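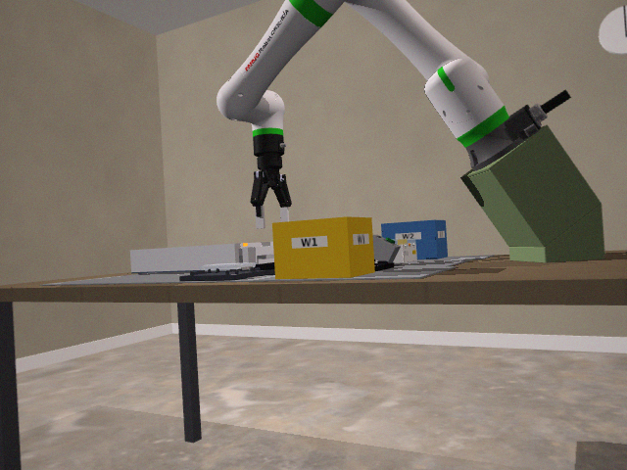
Iltari releases planning tool that checks arm paths in simulation first

Brandville software firm Iltari has released a new version of Kwak, its motion planning package for small assembly cells. The update, out in April, lets users build a cell in simulation, plan the arm's moves there and send the same plan to the real controller without rewriting it.

The test cell that ships with the release has a FANUC CRX arm on a pedestal at the side of a table, with a two-finger gripper and labeled boxes marked W1 and W2. Users can move the boxes, change the gripper or swap in their own parts.

"Most of the complaints we got about the old version were about the last few inches," said Catarina Simões, who leads the planning team. "The arm would get to the box fine and then pick a wrist angle that put a finger into the side wall. You found out on the real machine."

Kwak now treats the gripper fingers as separate moving shapes when it looks for collisions. Earlier versions wrapped the whole gripper in one block, which made the planner turn down many grasps that would have worked. Simões said planning takes longer as a result, up to 60 milliseconds more per move on the company's own test computer.

The software also has a new way of handling labels. A box can be tied to the text on its front, and the task script can then call for it by that name wherever it stands on the table. If two boxes carry the same label, the planner stops and asks the operator to choose.

Biveck, a maker of valve parts, has been running a trial version in one of its cells. Sorin Nikolovski, a controls engineer there, said his team ran 3,000 simulated picks before loading the plan on the arm. Of those, 13 were flagged as too close to a box edge.

"We went through them one at a time," Nikolovski said. "A few were our own mistake. We had the table height wrong in the model."

He said the import of table and pedestal models still needs work. Files from his design software came in at the wrong scale twice, and the warning message did not say which file was at fault. Iltari says a fix is planned for the next update.

The release does not cover force control or moving conveyors. Users who need either will have to keep their existing scripts for those steps, according to the release notes.

Current license holders can download the update at no charge. Projects saved in the previous version open in the new one but cannot be saved back to the old format.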